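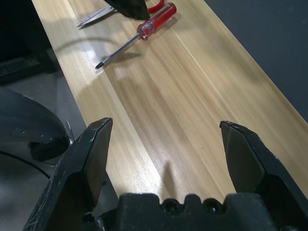

Hotden Rain Bar, Single

Home / Weather Effects / Rain / Hotden Rain Bar

$878.00
In stock. Ships from the Preltov warehouse on Tuesday.

Audiences have strong opinions about rain. They will accept a dinosaur, a talking car and a hero who gets up after the fourth explosion, but show them a guy on a ladder with a garden hose and they notice. Garden hose rain falls in one place, at one angle, on one actor. The street behind him stays bone dry, and the scene where he begs her not to get on the plane turns into a scene about plumbing.

The Hotden is a straight rain bar for small and medium crews. It gives you a curtain of water 13 feet wide that reads as rain on camera, with drops heavy enough to catch a backlight. We have been renting them out of Preltov for years and selling them new since enough customers asked whether they could just keep theirs. (One did keep theirs. We charged the card.)

What it does

The bar hangs overhead from two stands or a truss and feeds from a single hose connection in the middle. Water leaves through brass nozzles along the underside, each of which unscrews by hand and swivels a little in either direction. Point them straight down for steady melancholy. Fan them out for weather. If the script says "a light mist" and the director says "more," both can be done with the same bar and the ball valve at the inlet.

Pressure matters more than people expect. Under 30 psi you get drips, and drips look like a leaky ceiling. The Hotden likes 60 psi at the inlet, and you will not always get that from the outside tap of a rented house. Check before the shoot day. If you come up short, the Stumo booster pump (sold separately, yes, we know) makes up the difference and is quiet enough to run behind a wall during dialogue. It is not quiet enough to run next to the boom operator, whatever the boom operator has been told.

What's in the crate

Center section with inlet and ball valve
Two end sections with quick couplers
Full set of drizzle nozzles, fitted
Full set of downpour nozzles, in a bag
Inlet strainer
Two hanging brackets with safety cables
A spare gasket for every coupler
One laminated setup card, which will be lost by lunch

Packed weight is 67 pounds. The crate has rope handles and is meant for two people. We mention this because the listing used to say "portable" and we received a letter.

Setting it up

Put the three sections together on the ground and hand tighten the couplers. Run water through the bar before you lift it, pointing somewhere you don't mind getting soaked, until the nozzles run clear. Then hang it, attach both safety cables, and level it. A bar that is a few degrees off will rain harder at one end, and your leading man will find that end.

Set your backlight before you judge the rain. Rain lit from the front barely shows up at all, and we take a phone call every month from someone who has opened the valve all the way, flooded a parking lot and still can't see it on the monitor. One good light behind the water and slightly to the side will do more than another bar would. This is terrible sales advice, but it's true.

Wet down the ground first. Dry pavement with rain falling on it looks exactly like what it is.

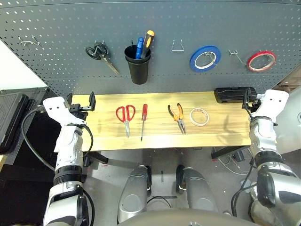 Keep every electrical connection up off the ground and on protected circuits, and have whoever is in charge of power sign off before anyone opens the valve. Actors slip. Camera assistants slip more often, with more expensive things in their hands. A rough mat painted to match the street is cheap and we sell those too.

After the shoot, drain the bar completely. Open the valve, break the couplers and tip each section until it stops running. Water left in the pipe will freeze in January and go green in June. The strainer unscrews with a quarter turn and should be rinsed every time, particularly if you filled from a pond. Please don't fill from a pond.

Hotden or Gallardo?

People ask us this a lot. The Gallardo is the bigger tower we rent for street scenes. It covers half a block and comes with its own operator and its own trailer. If your scene has a car chase or a funeral with a large cast, you want the Gallardo. If your scene is two people on a porch failing to say something, the Hotden will cover it with a foot or two to spare on each side.

Two Hotdens side by side can be joined with the linking hose for a wider curtain. Three is possible. Past three you are spending Gallardo money and doing all the lifting yourself.

Window gags

A good half of our customers never put an actor under the bar. They hang it outside a window, set the nozzles to drizzle, and shoot the whole thing from indoors while somebody stares out and thinks about their marriage. It works very well. Hang it a couple of feet out from the glass and tilt the nozzles back toward the pane so you get runs on the window as well as falling drops behind. Warm up the glass if it fogs, unless you wanted fog, in which case congratulations.

The small print, at normal size

Couplers and valve are covered for two years against leaks. Nozzles are covered against defects but not against being stepped on. The bar is meant for clean, cold water. Glycerin, milk and stage blood have all been tried and will all void the warranty, the last one after a horror picture whose crate we opened without being warned.

Unused bars can be returned within 30 days. We can tell if it's been used. It rattles when it's wet.

Rental is also available by the day or the week, with the week priced at three days. If you buy within a month of renting, we take the first week off the purchase price.

Customers also bought

Stumo booster pump
Hotden linking hose
Hotden nozzle set, drizzle
Rough mat, asphalt gray
Towels, bale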